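Why does a cutting board have a little ditch?

By Mei Crenshaw, for the Kitchen Science corner

Ask a grown-up at home to show you the cutting board. Run your finger along the edge. On many boards you will feel a long, thin ditch that goes all the way round. It is called a groove, and it has a job to do.
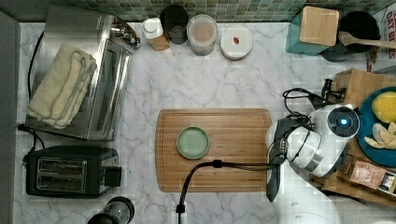
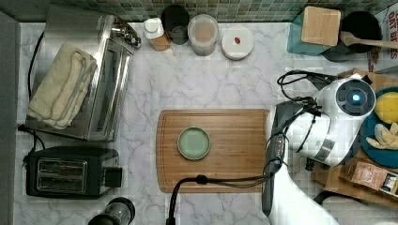

A bamboo cutting board with a groove all around it, and a small green plate on top.

Think of what happens when you cut a ripe tomato. The knife goes in and the juice comes out. On a flat board the juice runs to the edge, then to the counter, then maybe to your socks! On a board with a groove, the juice falls into the ditch and stays there. Farmers dig ditches beside their fields for a similar reason, so that rain water has a place to go.

The groove is small, so it can become full. A tomato is no problem for it. A big watermelon is another matter, and in my family we put an old towel under the board on watermelon days.

What is bamboo?

Bamboo looks like a tree, but it is a kind of grass. Yes, the same big family as the grass in the park! Some kinds can grow 90 centimetres in one day. If you grew like this, you would need new trousers before lunch.

A bamboo stem is hollow inside, like a drinking straw. So how can we make a flat board from it? The workers cut the stem into long strips, dry them, and glue them side by side under strong pressure. Look closely at a bamboo board and you may find thin lines in it. We call these lines the grain.

What about the stone?

Marble is the white or coloured stone you see on some kitchen counters. It feels cool when you put your hand on it, because it takes the heat from your skin quickly. The soft grey lines in it are called veins. They were made by other minerals which were mixed in the rock when it formed, deep under the ground, a very long time ago.

Marble is hard, but lemon juice can leave a dull mark on its shiny face. A knife can scratch it too, and the stone makes the knife blunt. Bamboo is kinder to the knife.

Try it yourself

You need a board with a groove, a cup of water and a teaspoon. Put the board on a flat table. Pour one teaspoon of water in the groove, then one more, and continue slowly. How many teaspoons can it hold before the water comes over? Write down your number. Now try the same with the board tilted a little, with a folded cloth under one side. Did you get the same number?

When you finish, dry the board well with a towel and stand it up on its side. Bamboo does not like to stay wet.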